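Block Heater

A block heater is a small electric heater that warms a car engine before you start it. I've been asked to write this entry because I've owned four cars with one fitted and managed to ruin the lead on three of them, so please read it as coming from a keen amateur. I've tried to keep to the facts, but a few opinions have crept in.

What it is

Most block heaters are a metal element that sits in the engine's coolant passages. You plug the car into the mains, the element warms the coolant, and the warmth spreads into the metal around it. Cold oil is thick and slow to move, a cold battery gives you less push, and the two together are why an engine groans on a freezing morning. Warm the block first and it turns over far more easily (and the cabin heater starts doing something useful before you've reached the end of the road, which I'd happily pay for on its own!).

Types

The one I know best is the frost plug type. It takes the place of one of the round plugs in the side of the block, and fitting it means draining the coolant. My present one is a Skikura and it has been no trouble.

Hose heaters go in line with a coolant hose. They are easier to fit at home, though you do need to get the air out of the system afterwards, and I made a right mess of that the first time.

Pad heaters stick to the outside of the oil pan. Kornia sells a decent one. The metal has to be properly clean or the glue lets go, usually in the middle of winter.

Some people also call a battery blanket a block heater. It isn't one, but I've given up arguing.

Using one

Gebremedhin Zeleke, who looked after my cars for years, always told me that 3 hours on the plug was plenty, and I've never found a reason to doubt him. Leaving it on all night just adds to the bill. I have mine on an outdoor timer that comes on at four in the morning, ready for me to leave at seven.

Use an outdoor extension lead that is rated for the load, keep the connection up out of the puddles, and look over the plug every so often for cracks or scorching. Do unplug before you drive off – I now hang the lead over the door mirror, and that has saved me more than once.

Where they are common

You'll see them all over the Canadian prairies, Alaska and the Nordic countries, where plenty of car parks have sockets at the bays. Bjartur Hjaltadóttir, a friend who moved south for work, still looks for the post every time she parks. In milder places they are mostly found on diesels, and I take mine off the timer in April.
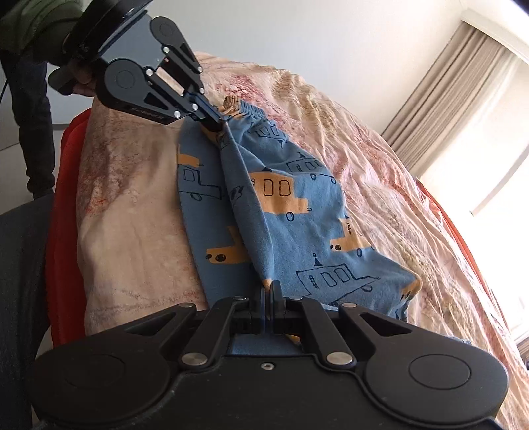 Category: Engine heating and cold starting

See also: Battery blanket, Coolant, Glow plug, Oil pan heater, Remote starter

Notes on cost

I paid 100 for my heater and fitted it myself one Friday, with a lot of tea. A garage will charge you for labour on top, and it's worth asking whether new coolant is included in the price. Running costs depend on the wattage and what you pay for power, so check the label on yours and do the sum – mine was lower than I'd feared.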